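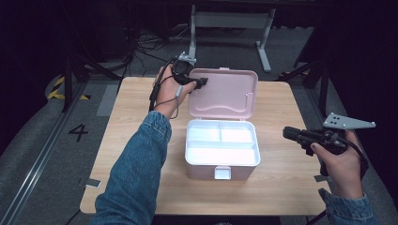
**手持示教**是工厂和仓库引进自动化时的一种工作方法。操作员不用键盘编写动作，也不用手推机械臂，而是两手各拿一个夹爪，在桌上把一件工作做完，由系统记录夹爪的运动和开合，再用这些记录训练机械臂。在Cirnstead的包装行业里，这种方法也叫“带手”，做这个工作的人叫“带手员”。它的对象多是日常的小东西，例如一个带盖的粉色塑料收纳盒，里面有分成三格的白色内盘，前面有白色的扣片。对人手来说，开合这样的盒子很容易，对机械臂却包含几个困难：盖子绕铰链转动，扣片很小，塑料表面又滑。所以带手员常常要在同一个盒子上工作很长时间。

## 名称

“手持示教”是书面的名称，见于Ciobanu公司的内部手册。“带手”是口语，来源有两种说法。一种说法认为，它从缝纫车间的“带徒弟”变化而来；另一种说法认为，它只是“带着手套的夹爪”的缩短。Rurport分厂的老工人多数接受第一种说法。手册的第一版里两个名称都有，后来的版本只保留了书面的名称，但是排班表上仍然写“带手”。

## 历史

Ciobanu公司的Rurport分厂原来完全依靠人工包装。工人把盒子打开，放入内盘和小件，合盖，扣好，然后放到传送带上。分厂有300名员工，其中大部分在包装线。公司曾经买过一种固定程序的机械臂，用来合盖。这种机械臂要求盒子每次都在相同的位置，盒子稍微歪一点就会压坏盖子，因此使用的时间不长，后来被搬到仓库，只做搬箱的工作。

工艺师Grigore Lungu提出了另一个办法：让熟练的包装工直接示范，机械臂学习的是人的处理方法，包括盒子歪了以后怎样调整。第一个示教工位在7月开始使用，项目的名称是Banum。开始时只有2名带手员，都从包装线自愿报名。2019年8月27日，分厂的通知第一次把“带手员”写成正式的岗位。

## 工作过程

一次示教叫做“一遍”。典型的一遍从盒子关着开始，到盒子再次扣好结束，中间没有停顿。如果夹爪滑脱，或者盒子离开了桌面上的规定区域，带手员可以自己决定这一遍作废。

两只手的任务一般不一样。一只手管盖子，另一只手管盒身和盒里的东西。新的带手员经常犯一个错误，就是两只手同时用力，盒子便在桌上转动。手册建议先让一只手完成动作，另一只手在旁边等待，这样记录也比较清楚。
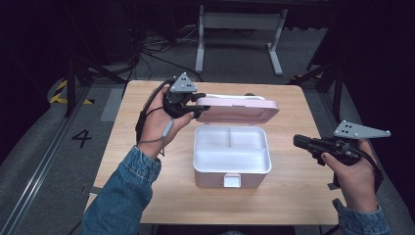
*左手夹爪抵住立起的盒盖一侧，右手夹爪没有接触盒子。*

手册对速度没有规定上限，但是有一句话被工人经常引用：“要像教一个比你慢的同事。”动作太快的时候，夹爪的位置记录会有跳动；动作太慢的时候，机械臂学到的停顿又会很多。每个人的节奏不同，所以工位旁边不显示计时，也不显示别人完成的遍数。

班次结束时，带手员在表格上写下作废的原因。Sushil Joshi负责检查记录，他认为这些手写的说明比记录本身更有用处，因为包装工知道哪一种“滑”是盒子的问题，哪一种是夹爪的问题。

## 工具和磨损

夹爪的重量是带手员谈论最多的事情。它比盒子重，手腕要长时间保持水平，线缆也会轻轻地向下拉。分厂后来改变了线缆的走法，并且允许工人在夹爪握柄上加软布。

胶垫的磨损是另外一个问题。夹爪的指端有胶垫，夹住厚的盒边时，一片在外面，一片在里面，都和塑料摩擦。胶垫破了以后，抓取的感觉会改变，前后的记录也就不一致。 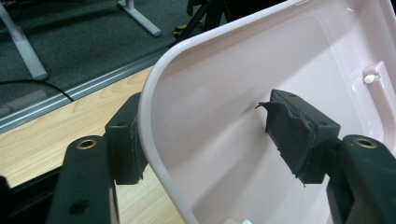 *两指从内外两侧夹住盒边。伸入盒内的胶垫较大，橡胶层看上去已有破损和卷边。*

更换胶垫的时间曾经引起争论。设备部门希望按照固定的遍数更换，最初定为2000遍。带手员则希望自己判断，理由是软盖的盒子和硬边的盒子磨损很不相同。最后双方同意：2000遍是最晚的时间，在此以前，带手员有权随时要求更换，不需要填写申请。

## 对劳动的影响

### 岗位的变化

引进手持示教以后，包装线没有立刻减少人数，但是工作的内容发生了移动。简单的合盖逐渐交给机械臂，人负责混装的订单、有缺陷的盒子，以及示教。带手员的工资等级比包装工高一级。Bianca Vasiliu原来在线上做扣盒的工作，她在分厂的小报里写道，从前她的熟练只有班长知道，现在她的手法有了名字，保存在文件夹里，这让她高兴，也让她有一点不安。

她说的不安，工人中间有很多人同意。一个人示范了自己最好的方法，以后机械臂可以一直使用它，而这个人得到的只是示范那几天的工资。工人代表Vasilică Filip因此要求，记录的使用范围要写进合同。现在的规定是，Rurport的记录只能用于Rurport的设备；如果公司要带到别的分厂，必须先和带手员商量，并且另外付费。
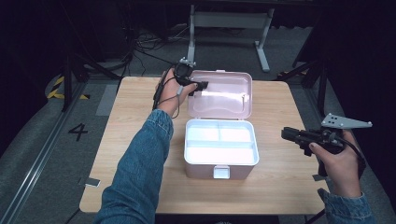

合同里也写明，示教记录不能用来评价个人的工作成绩。这一条是谈判中最难的部分。管理方面认为，作废的比例可以反映培训的需要；工人方面担心，一旦开始比较比例，就没有人再愿意把失败的一遍老实地标出来，记录的质量也会下降。结果采用了折中的办法，检查员可以看到每一遍，但是看不到带手员的姓名，只看到班次。

### 身体负担

包装线上常见的是手指和拇指的疼痛，示教工位上则是前臂和肩膀。原因在于夹爪代替了手指的细小动作，力量由整个手臂来承担。分厂规定带手员连续工作不超过一个小时，之后回到包装线或者做记录的整理。有些工人喜欢这样的轮换，也有些工人觉得来回走动打断了注意力，宁愿半天示教，半天包装。目前两种排法都存在，由班组自己选择。

### 技能的传递

示教工位还有一个没有计划到的用途。新来的包装工有时在旁边观看带手员工作，因为夹爪的动作比手指慢，也比较大，容易看懂先后的次序。Joon-young Oh是分厂的培训员，他把其中7段示范整理成新工人的教材。教材里保留了两段失败的示范，一段是盖子没有完全打开，内盘放不平；另一段是扣片还没有对准就用力压。

## 批评

对这种方法的批评主要有两个方面。一方面来自工艺部门，他们指出，人通过夹爪示范时，已经失去了手指的感觉，所以学到的动作不能算是熟练工人的真正手法，而是一种为了工具而改变的手法。另一方面来自包装线，有人认为，选出来示范的都是标准的盒子，困难的盒子仍然留给人，结果线上的工作变得比以前更累：从前容易的和难的混在一起，手还可以休息。

对第二种意见，分厂的答复是在订单中保留一部分标准盒给人工。保留多少，每个季度重新讨论。

## 参见

- 示教编程
- 包装线轮岗
- 末端执行器的磨损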